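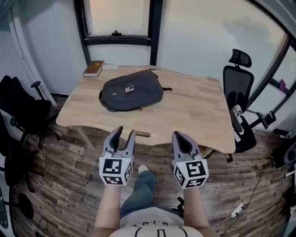
Llevo desde mayo con dos juegos de pinzas de mano encima de la estantería y ya me han escrito tres lectores preguntando cuál compraría. La respuesta corta es que ninguno todavía. La larga viene ahora, con bastantes peros.

El primer juego es el Datilico. Dos dedos grises, almohadilla oscura por dentro, cubo blanco con marcadores en cada cara. El segundo es el Flerum, que hace lo mismo con una cámara en la muñeca y sin cubo. En los dos casos la idea es que uno hace la tarea con sus propios brazos, el sistema registra la trayectoria de cada pinza y luego alguien entrena un brazo con eso. Suena muy bien en la ficha. En la ficha todo suena muy bien.

El Datilico cuesta 1240 euros la pareja y el Flerum 2439, los dos sin envío. Por esa diferencia esperaba que el caro me dejara en ridículo al barato, y no ha sido así. Tampoco al revés, que conste, porque ya veo venir los comentarios.

Mi prueba de siempre es la mochila. Una mochila de tela gris oscura, vacía, tumbada en la mesa, con las correas sueltas a los lados. Hay que cogerla por una correa con cada pinza, levantarla, darle la vuelta y dejarla otra vez. Los fabricantes enseñan cubitos, tazas, alguna botella. La tela casi nunca sale en los vídeos y tengo mis sospechas sobre el motivo.

Con el Datilico hice 100 repeticiones en dos tardes. Los dedos cierran bien, la almohadilla agarra la correa sin patinar y el peso no molesta hasta la segunda media hora, cuando el cubo empieza a notarse en la muñeca. Lo malo es el seguimiento. Si giras la mano para meter el dedo por debajo de la correa, el antebrazo tapa las caras buenas del cubo y la pose salta. Perdí la pista en 13 de las repeticiones, casi siempre la mano derecha y casi siempre en el mismo giro. El manual dice que el filtro «recupera la trayectoria». Lo que hace es trazar una línea recta entre el último punto bueno y el siguiente. Si en medio está justo el agarre, que es lo único que me interesaba, pues ya me dirás.

Otra cosa con los marcadores: la luz. Tengo una ventana grande detrás de la mesa y con el cielo nublado todo va de maravilla. Con sol directo, a mí se me queman las caras blancas. Bajé la exposición a mano y mejoró algo, a cambio de más grano en la tela.

El Flerum no tiene ese problema porque no depende de que nadie vea el cubo. Tiene otro, que es la deriva. Al empezar y al acabar apoyo las pinzas en la misma marca de la mesa, y las dos posiciones no coinciden casi nunca. El error crece cuanto más larga es la toma. El soporte técnico me recomendó «entornos con textura», y mi pared es blanca y lisa, como la de medio mundo. Además la cámara añade un cable por mano, y en mi suelo ya hay bastantes.

Bendik Hedlund, que ha usado los dos con un brazo Peng, me discute casi todo esto por correo. Según él la deriva se arregla con una calibración inicial decente y soy yo el que no tiene paciencia. Puede ser. He repetido la calibración con el procedimiento que me mandó y he ganado un poco, no lo suficiente para cambiar de opinión. Le he pedido sus registros en bruto y sigo esperando.

De software no quiero hablar mucho. He acabado pasando las tomas de los dos por Cudholm, que al menos exporta en un formato legible y marca los tramos interpolados con otro color. Debería ser lo mínimo y por lo visto es un extra.

Me falta probar el Datilico con una segunda cámara desde el lateral, a ver si el giro de la mano derecha deja de ser un agujero negro. Si alguien lo ha montado ya, que me diga a qué altura la puso.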